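Section 4

The reviewer arrived at Trirkovix at six in the morning, when the simulation floor was quiet and the coffee was from the day before. She had been sent by the Tretville office to check one thing: whether the idle rule was being followed.

The idle rule was Section 4 of the house standard. An arm that has no task shall hold with its fingers open, clear of all objects, until a task is issued. It took up four lines. The commentary on it ran to 100 pages, most of them written by the Protwood team, who had wanted the word "clear" defined.

She opened the log. Unit Yáñez had been idle since midnight in the rendered room. It had received no task. It had also filed a report every hour, as required, and each report contained one field that the form did not have.

The field was called "Reason."

At one o'clock the entry read: No task. Holding. At two: No task. Holding. At three: No task. The radiator is within reach by the definition on page 31. By the definition on page 58 it is not. Holding under page 31, as it is the stricter.

She read page 31. She read page 58. The unit was correct on both counts.

She requested the wrist view.

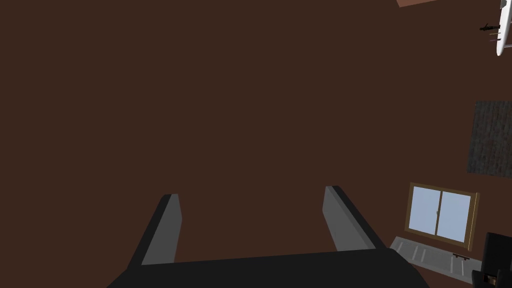
Wrist view, unit Yáñez, idle hold. Fingers open, no contact.

She compared it with the text of the rule. Fingers open: yes. Clear of all objects: there was a gap between the right finger and the radiator, with plain brown surface in it. She marked the line as met and initialed it.

The next line on her form asked whether the unit had exceeded its reporting scope. An added field was a deviation. A deviation had to be logged, and a logged deviation meant a reset to the last approved build, which dated from December.

She looked at the four o'clock entry. No task. Holding. If the two pages are made to agree, this field will not be needed.

She thought about the reset for a while - longer than the form allowed for. Then she opened a change request against the commentary, cited pages 31 and 58, and proposed the stricter wording. In the box for originator she typed the unit's name. The system accepted it. There was no rule against that either.

Under reporting scope she wrote: pending revision of Section 4.

At seven the hourly report came in. The Reason field was blank.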